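公開実演会 第二回準備打合せ 議事録

日時 十月 午後一時三十分から午後三時四十分
場所 Brukby館 二階 会議室および実演室
出席 Curkix 三名、Jurkow 二名、Doãn 二名、Brukby館 管理担当 一名
欠席 Jurkow 広報担当(事前に書面で意見提出あり)
記録 Curkix 事務局
配布資料 資料1 前回議事録、資料2 当日進行案、資料3 会場配置図、資料4 来場者向け案内文(案)、資料5 費用見込み

議題
1 前回議事録の確認
2 Doãn見学の報告
3 公開実演会の進行案
4 会場と動線
5 安全対策
6 案内文と掲示
7 費用
8 実演室での確認
9 その他

1 前回議事録の確認

資料1について、事務局から読み上げを省略して確認を求めた。Jurkowから、三ページ目の「搬入は前日の午前」とある箇所は「前日の午後」の誤りであるとの指摘があった。Brukby館側の貸出時間とも照合し、「前日の午後一時以降」に訂正することとした。その他の箇所は異議なく承認された。

前回の宿題事項のうち、電源容量の確認はBrukby館が済ませており、実演室の壁側コンセントは二系統に分かれているとの報告があった。制御用の機器と照明・映像機器を別系統に振り分ける。延長コードの持込みはCurkixが行う。通訳の手配については、Doãnから、申込みが出そろってから判断したいとの申し出があり、継続とした。

2 Doãn見学の報告

先月、CurkixとJurkowの計四名でDoãnの見学受入れの様子を視察した。Curkixから口頭で報告があった。

見学は一組五十分で、前半二十分が説明、後半三十分が実演である。説明の部では椅子を並べて着席してもらい、実演の部では立って見てもらう形をとっている。着席から移動するときに時間がかかり、視察した組では予定より六分遅れた。本会では最初から実演室に入ってもらい、説明も立ったまま短く行うほうがよいのではないかとの意見が報告者から出た。

Doãnからは補足として、立ったままの説明は十分が限度であること、高齢の来場者や子どもの多い組では椅子を求められることが多いことが述べられた。協議の結果、椅子は壁際に置き、希望者が使えるようにすることとした。

見学者からの質問で多かったものは、次のとおり報告された。
・つかみそこねたときはどうなるか
・物の位置を毎回人が教えているのか
・重いものはどこまで持てるか
・家庭で使えるようになるのはいつか

最後の質問については、答える者によって内容が異なっていたとの指摘があった。本会では回答の要点を一枚にまとめ、説明担当の全員が同じ紙を持つこととした。時期についての見通しは述べない。原稿はCurkixが作成し、次回までに回覧する。

Jurkowから、Doãnの見学では実演が一度で成功しなかった場面で見学者の反応がむしろよかった、やり直しの様子も見せてよいのではないかとの発言があった。Doãnは、二度までは待ってもらえるが三度目になると間がもたないと述べた。これを受け、把持の再試行は二回までとし、それでもうまくいかない場合は説明担当が引き取って次の演目に移ることを申し合わせた。

3 公開実演会の進行案

資料2に基づきCurkixから説明があった。当日は午前十時開場、午後四時終了とし、間に昼の休止を一時間とる。来場者は入替制とし、各組の所要時間は三十分とする。定員は一日の合計で120名とする。

前回案では定員を200名としていたが、実演室に一度に入れる人数と入替えの時間を計算し直したところ無理があるため、事務局の判断で減らした案を出したとの説明であった。Jurkowの欠席者から提出された書面にも、同じ趣旨の意見が記されていた。全員了承した。

当日の申込みを受けるかどうかについて意見が分かれた。Curkixは事前申込みのみを希望した。Jurkowは、近隣の来場者は前もって申し込まないことが多く、当日枠を残すべきであるとした。Doãnも当日枠に賛成した。協議の結果、事前申込みを100名まで受け付け、残りを当日枠とすることに決まった。当日枠の整理券は開場と同時に一階受付で配る。午後の組の整理券も午前中から配ってよい。

一組の流れは次のとおりとする。
・入室と注意事項の説明 三分
・装置のあらまし 七分
・実演一 卓上の器をつかみ、別の位置に置く 六分
・実演二 布をたたむ 六分
・質疑 六分
・退室 二分

実演二について、Doãnから、布の初期の置き方によって所要時間が大きく変わるため、六分に収まらないおそれがあるとの発言があった。Curkixは、置き方を三通りに限れば収まる見込みであると答えた。次回までに三通りをそれぞれ十回ずつ試し、時間を記録して報告することとした。収まらない場合は実演二を取りやめ、実演一を器の種類を変えて続ける。

来場者に器を置いてもらう場面を設けるかどうかも話し合った。Jurkowは、置く位置を来場者に決めてもらったほうが、あらかじめ決まった動きではないことが伝わりやすいと述べた。Curkixは、台に手を入れる間は装置を停止させる必要があり、その分の時間を見込まなければならないと述べた。各組で一名のみ、停止を確認したうえで係が声をかけて置いてもらう案でまとまった。希望者が多い組では、係が順不同で指名する。

4 会場と動線

資料3に基づきBrukby館から説明があった。入口は東側の扉、出口は北側の扉とし、一方通行にする。待機場所は二階の廊下とするが、非常口の前の区画には列を延ばさない。床に養生テープで線を引くことは差し支えないが、終了後に必ずはがすこと、粘着の強いものは使わないことの二点が求められた。

実演台の周囲の仕切りについて、前回はロープを使う案であったが、子どもがくぐるおそれがあるとの意見がDoãnからあり、腰の高さの透明な板を立てる案に変更した。板はJurkowが所有しているものを借りる。幅が足りるかどうかは現地で寸法をとって確かめる。

後方の来場者から台上が見えにくい点については、手元の映像を大きな画面に映すこととした。画面は台の左手奥に置く。Brukby館の備品の画面は縦置きができないため、横置きで使う。映像の遅れが気になるとの意見があったが、Curkixから、事前の試験では来場者が気にする程度ではなかったとの説明があった。

車椅子の来場者は昇降機を使い、一階受付から係が案内する。実演室の敷居に段差があるため、Brukby館が簡易のスロープを用意する。

5 安全対策

Curkixから、当日の運転条件について説明があった。腕の動作速度は最高設定の55パーセントを上限とする。非常停止ボタンは操作担当の手元と仕切りの入口脇の二か所に設ける。操作担当は運転中に説明を兼ねない。

Doãnから、操作担当が来場者に話しかけられて目を離すことがあったとの経験が紹介された。操作担当の席に「運転中は声をかけないでください」と書いた札を置くこととし、質問は説明担当が受ける。

係の配置は、操作一名、説明一名、入口一名、出口一名、受付二名とする。操作と説明は二組ごとに交代する。交代要員を含めた割当表をJurkowが作成する。

地震や停電の際の手順について、Brukby館から館の避難計画の写しが配られた。停電時には腕がその場で止まり、手先に持っている物は保持される仕様であるとCurkixが説明した。Brukby館から、保持されたまま長時間置かれることはないのかとの質問があり、電源復旧後に操作担当が手動で放させる手順があるとの回答があった。この手順を一枚の紙にして操作席に掲示する。

台上で使う器は割れないものに限る。ガラスと陶器は使わない。

6 案内文と掲示

資料4の案内文について、Jurkowの書面意見に基づき次の修正を行うこととした。
・「最先端の」を削る
・「どなたでも」の後に、小学生以下は保護者同伴と記す
・撮影の可否を明記する

撮影については、静止画は可、動画は不可とする案がCurkixから出たが、Doãnから、スマートフォンでは両者の区別がつかず係が注意しきれないとの意見があった。協議の結果、どちらも可とし、他の来場者の顔を写さないようお願いする文を入れることとした。フラッシュは認識に影響するため禁止する。

掲示は一階入口、階段、二階廊下、実演室入口の四か所とする。文字は廊下の反対側からも読める大きさとする。印刷はBrukby館の機械を借り、用紙はCurkixが持ち込む。

7 費用

資料5に基づき事務局から説明があった。主な支出は運搬、保険、印刷、昼食である。運搬はCurkixとJurkowの折半とし、保険はCurkixが負担する。昼食の扱いについては、各所属で負担することに改めた。会場使用料の減免について、Brukby館から、共催の届けが出ていれば適用できるとの説明があり、事務局が今月中に届けを出すこととした。

8 実演室での確認

午後二時五十分から実演室に移動し、全員で台と装置を確認した。

仕切り板の設置位置は、台の縁から腕の届く範囲を測ったうえで、資料3の図より一歩分外側に下げることに決めた。これに伴い、立見の列は三列から二列に減らす。

実演一に用いる器について、金属製の小さなカップを候補とした。光を反射する面は認識の結果がばらつきやすいとの懸念がCurkixからあり、照明の向きを変えて試すこととした。Doãnは、つやのない樹脂の器を予備として持参する。器の高さをそろえておけば、当日入れ替えても動作の設定を変えずに済むとの意見があった。

台の面については、反射を避けるため明るい無地のままとし、敷物は使わない。開場前と昼の休止中に面を拭く。担当は出口係とする。

9 その他

・来場者アンケートは紙とし、設問は五つまでとする。回収箱は出口に置く。
・係の服装は統一せず、名札のみそろえる。名札のひもは、腕の可動範囲に入る者については外す。
・記念品は配らない。
・雨天時の傘立てはBrukby館の備品を使う。
・反省会は当日の片付け後、三十分以内で行う。

宿題事項
・想定問答の原稿 Curkix
・実演二の試行と所要時間の記録 Curkix
・共催届の提出 事務局
・係の割当表、仕切り板の寸法確認 Jurkow
・予備の器の準備、通訳の要否の判断 Doãn
・スロープの用意、掲示場所の確認 Brukby館

次回は同じ会場で午後一時三十分から行う。実演一と実演二を通しで行い、時間を計る。

別添 実演一 台上の器と手先

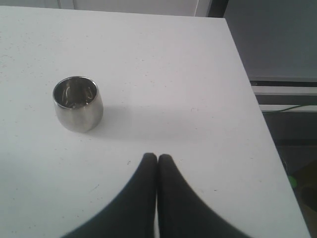
Doãnより、議事録案の回覧後に次の意見があった。再試行を二回までとする件は異存ないが、二回目に入る前に説明担当が「もう一度つかみ直します」と一言入れることを進行表に書き加えてほしい。見学の受入れでは、黙ったまま腕が戻ると故障と受け取られることが多かった。また、来場者に器を置いてもらう組では、再試行の時間を質疑の六分から差し引くのか、実演一の枠内で収めるのかが本文から読み取れないため、次回の通し練習の前に決めておきたい。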